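4.3 What counts as tidy?

Sobia Jadoon
22 September 2020
11 min read
598 views

Most of the literature on household order starts from a claim we were not able to support. The claim is that people share a sense of when a surface is tidy, and that differences between households come down to effort. The Honden checklist is built on it. So is the shorter Colisham scale, which asks a rater to look at a table or counter and give it a single score. Both have been used for years as if the score belonged to the table. We doubt that it does, and the results in this section give us no cause to change our minds.

Our first difficulty was with the word "clutter." The Colisham manual defines it as "items present without purpose on a surface." A rater who walks up to a table cannot see purpose. A stack of folded towels may be waiting to go into a closet, or it may live there. A can of soda may be somebody's lunch or somebody's trash. The manual tells raters to "use common sense" in such cases, and that instruction carries far more weight than the authors admit. When we asked raters to explain their scores, they told small stories about the owner of the things. The stories differed, and the scores followed the stories.

Shaikh's answer to this problem is to score spacing and leave purpose out. Under that scheme, a surface is orderly if its objects stand apart and each can be picked up without moving another. This is at least something a rater can check. But it leads to odd places. A table on which unrelated things have been set down with room between them does well, while a packed linen shelf, which most people would call neat, does badly. It also has trouble with overlap that depends on where one stands. In Figure 2 a small plastic container with a yellow lid and a green base sits partly behind the folded white towels. A rater at the front of the table may mark it as blocked. A rater at the side may not. The scheme has no rule for this, and the two raters would both be following it correctly.

The towels raise a further point. They are neatly folded, but the lower layer is a little untidy, with edges that stick out to one side. Is this one tidy object or one untidy one? The Honden checklist has a line for "linens folded" and a separate line for "edges aligned," so the same stack passes and fails. Our raters noticed the edges far more often when they had read the checklist first. We take this as a sign that the checklist trains the eye to find what it lists, and we are wary of reading the higher scores for "detail" in trained groups as a gain in accuracy.

Wrapping caused similar trouble. A bundle in clear plastic with a rubber band around it could be taken as stored, and so in order, or as unopened shopping, and so out of place. It was also hard to name. Stacked cups and plastic bags were both reasonable guesses, and since the checklist sends kitchen goods and trash supplies to different rooms, the guess decided the score. We would have liked to report that experienced raters handled this better. They were only quicker.

We should be fair to the older work. Jimton's diary studies did find that people agree about extreme cases, such as a sink full of dishes or a bare desk, and we have no quarrel with that. Our complaint is with the middle of the range, where nearly all real tables are. Two groups of 12 raters, 12 trained and 12 not, are too few to settle the matter, and the second round, held in December, was run in poor light. Still, if a shared standard exists, it ought to show up in a small group too. We did not find it.

Figure 2. Tabletop with mixed household items on a teal-blue cloth, in front of a folding divider. 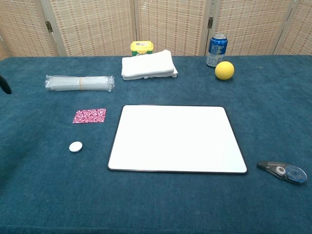 4.4 Limits of the rating task

14 comments | 12 shares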